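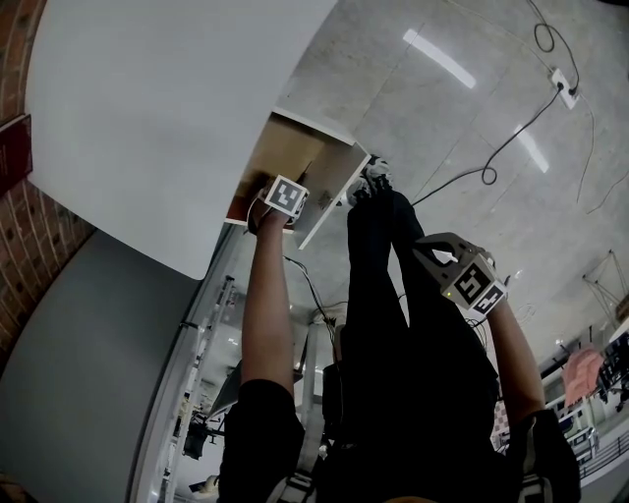

3.2 Changes to evening worship and travel

The congregations in the sample responded to road insecurity mainly by changing when people traveled. Cancellation of services was rare. Of the six congregations, three moved the midweek evening service to the afternoon, and two replaced it with meetings in private homes. The remaining congregation, at Drosero, kept its original hour and asked members living outside the town to attend on Sundays only.

The shift to afternoon hours had an uneven effect on attendance. Members with salaried work in Dimport could not reach the building before the service ended, and attendance registers show that most of them stopped coming on weekdays within the first month. Market traders, whose day ends earlier, were less affected. Pastors described the resulting midweek congregation as older and more local. The registers do not record age, so the first part of this claim could not be checked. The second is consistent with the home districts entered beside each name.

House meetings followed a different course. In both congregations that adopted them, the host household was first chosen by the pastor and later by the members of each district group. Leadership of prayer and reading passed to lay people who had not held a formal role before. One district group in Veruvwood continued to meet after the evening service had been restored, and its members treated the two gatherings as separate obligations. Malý (Section 2) describes a similar pattern in congregations that lost the use of a building through fire. The comparison is useful but limited: a fire closes one site, while insecurity on a road affects each member according to where that member lives.

Travel by church vehicle was the most closely regulated activity. All of the congregations with a vehicle introduced a written log giving the names of passengers, the planned route, and the expected time of return. The logs vary in quality. At Dimport the entries are complete and signed by the driver. At Drosero the route is often missing, and the time of return was in several cases filled in afterward in a different hand. We have therefore used the Dimport logs for the analysis of trip length and treated the Drosero logs only as evidence that a given trip took place.

Outreach trips to villages were the main point of disagreement within congregations. Interview material suggests that the dispute concerned authority more than risk. Evangelism teams had traditionally set their own calendar and reported to the pastor after returning. Under the new rules they needed approval before leaving, and team leaders regarded this as a loss of standing. One leader stated that his team had "never before asked for permission to preach." Pastors, for their part, pointed to their duty to the families of team members. Neither side questioned the value of the trips themselves.

Approval was given orally in most cases and left no record. The number of refused trips is therefore unknown. A decline in logged trips cannot be read as a measure of refusals, as some teams changed to public transport and others joined trips organized by neighboring denominations. These joint trips appear in the records of the host church only.

Communication with members also changed. Notices about travel had been read aloud at the close of worship. By April, four weeks after the first schedule changes, they were sent by text message to a list kept by the church office. The Veruvwood list held 400 numbers, many of them belonging to people who no longer attended. Office staff chose to keep these entries. Several former members contacted the office after receiving a notice, and we found no instance in which a former member asked to be removed.

The Sýkora coding scheme, applied to the text of these notices, separates practical instruction from devotional content. The two were usually combined in a single message, with a short verse placed after the travel advice. Coders disagreed most often on requests for prayer that also named a road or a time of day, and these were coded under both headings.

Figure 2. Cardboard box and two hand-held grippers with printed markers.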